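Isow Produce Packing, Ritby site
Staff and management liaison meeting, January
Held in the upstairs break room, Monday, 3 p.m.

Present: packing line (four), receiving (one), maintenance (two), site management (two), one representative from Fovance by phone. Apologies from the night shift.

1. Minutes of the last meeting

Accepted with one correction. Under item 4, "staff were consulted on the arm cell" should read "staff were told about the arm cell." Management did not object to the change.

2. Matters arising

The broken heater by dock door 2 is still broken. Maintenance has the part but not the lift. Gloves in size small are back in stock.

3. Sorting and plating trial (Samarakoon project)

Management gave an update. The two-arm cell is still running on artificial fruit. Fovance reported that the trial target is 500 completed picks in a row without a person stepping in. Asked how close they were, the representative said the longest run so far is 90. Packing line staff asked that the number be put up on the board each week, good or bad. Agreed.

Receiving asked when real fruit would be used. No date was given. Receiving pointed out that plastic pears do not bruise, leak or come in with a soft side, and that spotting a soft side is most of what a hand packer does. Fovance said the grip force can be set. Receiving asked who sets it, and for which fruit, when a mixed load comes in at five in the morning. Fovance will answer in writing.

One packer asked why the demonstration for buyers was done with a handful of pieces when the gift line handles full crates. Management said it was a first step. The packer asked that this be minuted along with the fact that the same was said about the label machine, which still needs a person beside it all day.

4. Jobs and hours

This took up most of the meeting.

Management stated that no one will lose a position because of the cell. Staff asked whether that covered hours as well as positions. Management could not say. Staff asked that the two be treated as separate questions from now on, as they were treated as one in the fall notice.

The plan handed out before the meeting shows 12 people on the gift line now and gives no figure for after the trial. Staff asked for the figure. Management said it depends on results. Several people said that a plan with a cost for the machine and a blank for the people is not much of a plan.

The new "cell attendant" role was discussed. It is listed at the packer rate. Maintenance said that clearing faults, checking cables and restarting the arms is technical work and should be paid as such. Management said training would take 3 days. Maintenance doubted this and would like to see the course outline first.

5. Walk-through of the cell

Those present went down to see the arms before the vote on item 6.
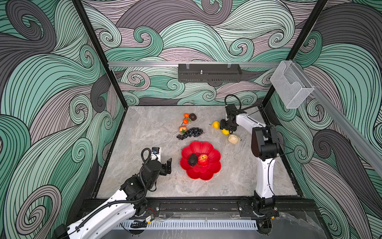

The Samarakoon cell, with artificial fruit on the table and an avocado and apple on the red plate.

Comments afterward were mixed. Two people liked the idea of handing over the most repetitive part of plating, mainly for the sake of their wrists. Others thought it was a lot of equipment for one plate. Maintenance asked for a written lockout procedure before any attendant reaches in. Management to supply.

6. Extension of the trial

Staff side voted against supporting an extension until the headcount and hours figures are provided. Management noted the vote and said the decision sits with head office. Staff side asked that head office receive these minutes in full, with no summary attached.

7. Other business

The microwave on the left trips the breaker if both are used. Please use one at a time.

Meeting closed 4:40 p.m. Next meeting to be posted by the time clock.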